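Notes on the Murkby program, with complaints

2018-10-14

I got back from Murkby with a sore neck, a tote bag I didn't ask for and nine copies of a program booklet with my own name misspelled on page four. I proofread that booklet. I proofread it twice, once on paper, holding a ruler under each line like my third-grade teacher taught me.

For anyone who wandered in from somewhere else: I teach film history at a small college in Bastport, and for longer than I like to admit I've been writing a book on the films of Imtiaz Siriwardena. Most people haven't heard of him. When I tell colleagues in other departments what I work on, they nod the way you nod at a child describing a dream. He made short films and two features, mostly about ferries, brothers and people waiting in offices, and he has been retired for years, in the sense that he tells everyone he's retired and then calls me to say he's had an idea.

The Kotian, which is the old theater in Murkby with the good projector and the bad heat, asked me last spring if I'd put together two evenings of his work. I said yes right away, having never done it before. I'd introduced films. I'd shown films to sleepy nineteen-year-olds at nine in the morning. I figured a program was the same thing with a lobby.

It's not the same thing. The first thing you learn is that a running time is a political document. Lakmal Selvanayagam, who runs the Kotian's programming more or less out of one very large binder, told me each evening had to come in under two hours or they'd be paying the booth overtime. My first evening ran 121 minutes. I asked if he was serious about the one minute. He turned to a page in the binder.

So I cut a short. I'm not going to say which one, as Imtiaz reads this blog and still believes it was a technical problem.

The second thing is that order matters far more than selection. I'd spent the summer agonizing over which films to include and gave the order maybe an afternoon – chronological, obviously, I'm a historian. Then I watched the first evening straight through on my couch and discovered that chronological order meant three films in a row ending with a man looking at water. Each one is a beautiful ending. By the third I was laughing. I moved the office comedy into the middle and the whole night loosened up, and then I had to rewrite every page of the booklet that said "as we saw in the previous film."

The booklet, by the way, was my idea. Lakmal offered me a folded sheet of paper. I wanted an essay, credits for every film, a few stills, and translations of the little newspaper columns Imtiaz wrote when he was between films and needed rent. There's a lot of them. The folder of clippings and typescripts he lent me comes to 287 pages, in no order at all, with grocery lists on the backs of some (I've translated two of the grocery lists too, for completeness, and they're better than my essay).

Janaka Begum did the first pass on the columns and I did the second, and we fought over nearly every adjective. He has a word he uses for ferry passengers that means something like "people who have been told to wait and have accepted it." Janaka wanted "the patient." I thought it sounded like a hospital. We went with "the waiting," which now appears eleven times and sounds like a horror movie.
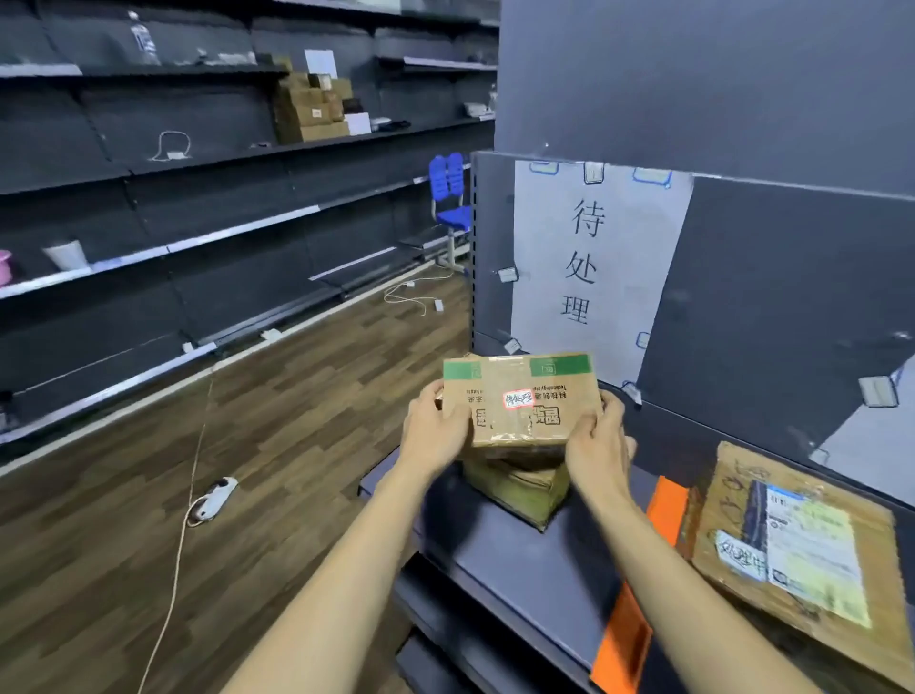
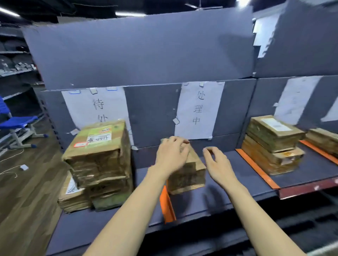

Rights were the slow part. Everyone warned me about rights, and I nodded and made a spreadsheet, and the spreadsheet had a column called Status in which I typed "waiting" until the word stopped looking like English. Seven of the films were simple, Imtiaz owned them outright and signed my form at his kitchen table. The eighth belonged to a production company that had been bought by another company, which sent me to a lawyer, who sent me to Imtiaz. The sticker on the box in the first picture has 待处理 written on it by hand, which means waiting to be dealt with, and I'd like a roll of those for my email. I'd put one on the lawyer. I'd put one on chapter five.

The ninth was Tarkalano, and Tarkalano nearly finished me off. It's his second feature, the one I think is the masterpiece, and I based the whole second evening on it. The only decent print is in the care of Gergely Mészáros, who edited the film and has kept it in his spare room ever since, with a dehumidifier and a lot of suspicion. Gergely doesn't ship. He doesn't trust carriers, digital files or, I came to understand, me. We had four phone calls. In the third he asked me what the last shot of reel three was. I knew it! (A hand closing a ledger. Come on.) There was a long silence and then he said he'd bring the print to Murkby himself, on the train, provided he got an aisle seat and nobody asked him to speak.

He spoke for forty minutes. It was the best part of the weekend.

But first there was opening night. The Kotian holds 402 people, a fact I'd managed not to think about until I was standing on the stage looking at the seats with the work lights on. My usual audience fits in a seminar room with space left for coats. Lakmal said not to worry, they'd close the balcony. I asked how often they closed the balcony. He said, kindly, that it was a nice balcony.

They closed the balcony. Downstairs was respectably full, especially if you looked at it from the left. I did my introduction, which I'd timed at eight minutes and which took fourteen, and I used the word "liminal" after promising Janaka I wouldn't. She was in the third row. She wrote something down.

Then the lights went out and I got to do the thing I can't do at home, which is hear other people watch these films. I've seen the office comedy probably more times than is healthy, always alone, always taking notes, and it had never occurred to me that the business with the rubber stamp was a gag. I have four pages on that stamp. I describe it as a meditation on state authority. The whole room roared. A man behind me had to take his glasses off. I sat there revising in my head, quite fast.

I'm keeping the four pages, but I'm adding a sentence that says it's also funny.

The Q&A was a Q&A. Somebody asked whether Imtiaz had been influenced by a director he can't stand, and I gave a diplomatic answer, and from the back of the theater Imtiaz gave the other one. Somebody asked what the ferries meant. Salamatu Arthur, who'd agreed to moderate and is much better at this than I am, asked in return what the person thought they meant, and he told us, at length, and it was pretty good. I wrote it down. If it shows up in the book I'll thank him, if I can find out who he was. Blue sweater, if you're reading.

On the second evening the heat came on for the first time, all at once, and we watched Tarkalano in something like July. The print is scratched at the head of every reel and the color has gone a little pink in the middle, and I'd sat through a clean scan so often that I'd forgotten how dark he let the kitchen scenes go. On my laptop you can see what's on the shelves. In the theater you can't see anything except the mother's sleeve and then, eventually, her face. I have a paragraph in chapter three on the objects on those shelves. I don't know what to do with that paragraph now. Salamatu thinks I should keep it and say which version I was looking at. I suspect she's right, which means going back through everything and saying which version I was looking at.

Gergely, in his forty minutes, explained that the kitchen was that dark for the simple reason that one of the two lamps had been lent to a wedding. Imtiaz said it was a choice. Gergely said it was the lamp. They've clearly been having this argument for decades and neither of them seemed to want it settled, and afterward they shared a cab.

A few practical notes, for the person who emailed to ask how you go about putting on one of these. Get the screening fees in writing, even from friends. Send the booth a cue sheet with the aspect ratio of every single film, then bring another copy, since the first one will be under a coffee. Ask what the stage microphone does when you turn your head. Don't print the running order until you've watched it in that order. Have somebody who isn't you read the booklet, and ask them specifically to look at your name.

I have leftover booklets if anyone wants one. They're free, I'll cover the mailing inside the country, and I've corrected page four in pen. Janaka would like it known that the translation of the column about the dentist is hers alone and that I had nothing to do with it, which is true, and it's the one everybody quotes at me.

Lakmal has already asked about December. He's thinking one evening, shorter, maybe with a discussion, and possibly the short I cut. I told him I'd check with Imtiaz, and then I remembered the technical problem, so for now I'm not answering my phone.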